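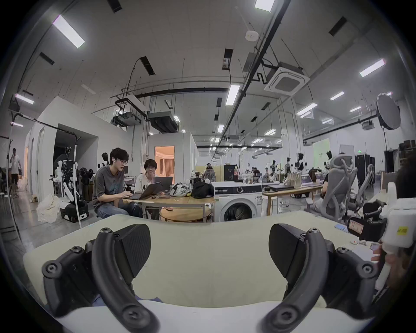 Nisha Negi, Community Manager, Coltavbridge Reviewer Forum

Entries for the October giveaway will close at 4:00 p.m. Sponsors must confirm prize shipping before a post goes live. Each blog may list one Stirex prize, valued at no more than $225.

Reply from tmaihi
Does the limit include shipping? Eltico billed me separately last year.

Reply from Nisha Negi
It does not. Please list shipping on its own line of the form.

Reply from S_Ouellet
I must object to the single-prize rule. My last giveaway drew 438 entries because it offered two.

Reply from mereana.stubbs
I support the rule. Smaller blogs could not compete with paired prizes, and winners waited weeks for the second parcel.

Reply from S_Ouellet
That delay was the sponsor's. I ask that the rule be reviewed.

Reply from Nisha Negi
Your request is noted. The rule stands for this round. Winners have 24 hours to reply to the notice.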